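Prarkon opens planning service for firms buying their first robot arms

PRARKON – Prarkon, a supplier of handling equipment for small food packers and canteens, today opened a planning service for customers who want to buy robot arms but do not yet know what they should put in their budget. The service is called Banar. It is open for booking now, and the first customer visits will start in October.

Banar was prepared after two years of talks with small firms in our region. Many of them told us the same story. They had received a price for an arm, they had found the money for the arm, and then the other costs came: the gripper, the table, the frame, the cables, the training of staff and the hours for changing the program when the product changes. In several cases the purchase was stopped half way, and the arm stayed in its box.

With Banar, the customer receives a full written plan before any order is signed. The plan lists every part of the work cell with its price, its delivery time and the expected cost of keeping it in good order. It also says which parts can be rented and which should be bought. If the plan shows that the task is better done by hand, this will be written too, and Prarkon will not charge for the second visit.

The service has three steps. The first is a visit to the customer's site, where our staff look at the task, the floor space and the power supply. The second is a trial in our workshop with the customer's own goods. The third is the written plan, which is delivered within one month after the trial.

For the trials, Prarkon uses a simple table layout that can be changed quickly. Brown paper is put on the table and coloured tape marks the cells, so that a tray or a bowl can go back to the same place for each try. Fruit is a useful product for this purpose. It has no regular shape, it marks easily, and most customers have some of it in the building. 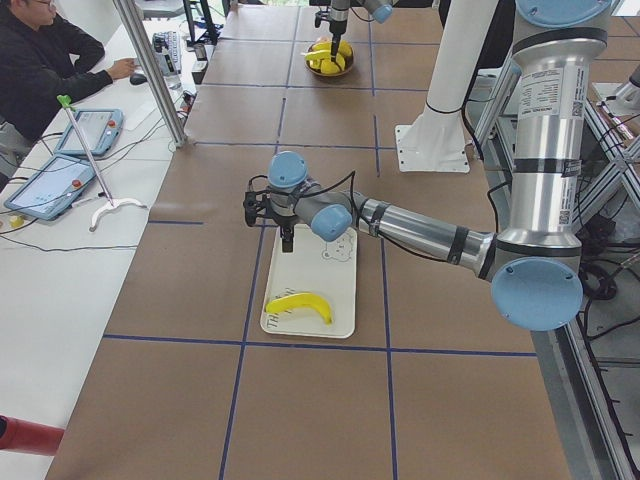 Two arms share one table: a banana lies on a tray below the nearer gripper, while the other gripper reaches into a bowl of yellow fruit.

The trial helps to answer a question that comes up in almost every first meeting, namely if one arm is enough. Two arms can work from both sides of a table, but they need more room and more programming time, and the second arm must be counted in the service contract as well. The plan therefore gives the figures for one arm and for two arms side by side, and the customer can compare them with the present cost of the same work.

The desk is also part of the planning. Each arm may come with its own teach pendant and its own cables, and a person who looks after the cell needs a place to sit with a good view of the table. We have seen rooms where this space was forgotten, and the furniture had to be moved after delivery. Banar plans include a floor drawing with the operator's place marked on it.

The price of the service is 2000 euros for a plan with one arm and 4000 euros for a plan with two arms. Travel is included for the first visit. When the customer later orders equipment through Prarkon, half of this sum is taken off the invoice. The plan belongs to the customer in any case and may be used to ask other suppliers for an offer.

Two partners take part in the service. Konard will supply rental tables and frames for customers who wish to test a cell in their own building before they buy. Sima will give the training for operators, either at the customer's site or in our workshop. Both partners have agreed to keep their prices fixed for all plans ordered before the end of the year – this was important for us, as a small firm often needs several months to get a decision on its budget.

Customers who ask for a plan should send a short description of the task, the number of hours spent on it each week, and a simple drawing of the room with measurements. A drawing made by hand is fine. Samples of the goods should be brought to the trial and not sent by post, especially if they are fresh.

Bookings are taken by the Prarkon planning desk on extension 3415, from 9am to 4pm. A list of questions to prepare before the first visit can be requested from the same desk and is free of charge.

About Prarkon
Prarkon supplies tables, conveyors, grippers and robot arms to food packers, canteens and small workshops. The company sells new and used equipment and offers repair contracts for both.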